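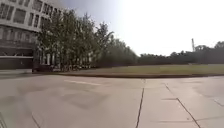
The plaza paving, with the curb and the lawn beyond it

Home Visit Grounds Bookings FAQ Contact

Search the Stataleo site Go

Stataleo Plaza: Questions We Get Asked A Lot

Welcome, and thank you for reading before you write to us (though we do like getting your letters, so please don't let this page stop you). We've tried to gather up whatever people in Flustport have asked us about the plaza and the lawn over the past year.

Do I need permission to walk across the plaza?
No, not at all. Walk, sit, eat your sandwich, bring your grandmother. You only need to book if you're bringing a group of more than 30 people, or if you want to set up tables or anything with a power cord.

What is the old painted line on the concrete?
We get this one more than you'd think! It's very faint now, up toward the curb. It was marked out years ago for a lunchtime running club that used it as a starting point, and the club has long since moved over to Cropper Park. We've decided to let it wear away in its own time, so you don't need to keep behind it or park along it or anything like that.

Can the dark marks on the slabs be cleaned off?
We've tried, believe me. The slabs were laid in 2000, and concrete that has been outdoors that long picks up blotches the way a good baking sheet does. We wash the whole plaza in September, and if you spill something at an event, just tell us the same day and we'll come out with the hose and no hard feelings.

Is the paving all right for strollers, wheelchairs and skates?
For strollers and wheelchairs, mostly yes, as the slabs are large and the surface is smooth. Do take it slowly over the joints, especially with small front wheels. The lawn is on the other side of a curb, so if a step is hard for you, call extension 3636 and we'll tell you the easiest way over. Skates are welcome until the offices open, and after that we'd ask you to carry them.

Where should we meet? 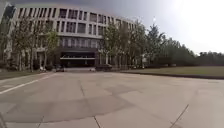
Most groups choose the entrance, under the long canopy, and I'd say the same. It's easy to describe over the phone, and everybody finds it sooner or later. If you'd like shade while you wait, go over by the trees on either side of it. Out in the open part of the plaza there's very little shelter from the sun, so please bring hats for the children.

Why does the grass look so dry?
We water it sparingly, and it does go a bit yellow on us. Drisico, who look after the grounds, tell us the roots are fine and that it greens up again after a good rain. You're welcome to put a blanket down in the meantime. Please don't use tent pegs.

Can I drive up to the building to unload?
Yes, with a permit, which you can ask for when you book. Bus 79 is a good choice if you only have a bag or two to carry.

Page last updated May 11, 2026

Comments (3)

Reader: Thank you for the note about the joints. My son's scooter found one of them last summer and so did his knee.

Reader: Is the lawn okay for dogs on a leash? I couldn't see it mentioned.

Reply from Stataleo: Yes, on a leash is fine! We'll add it to the page.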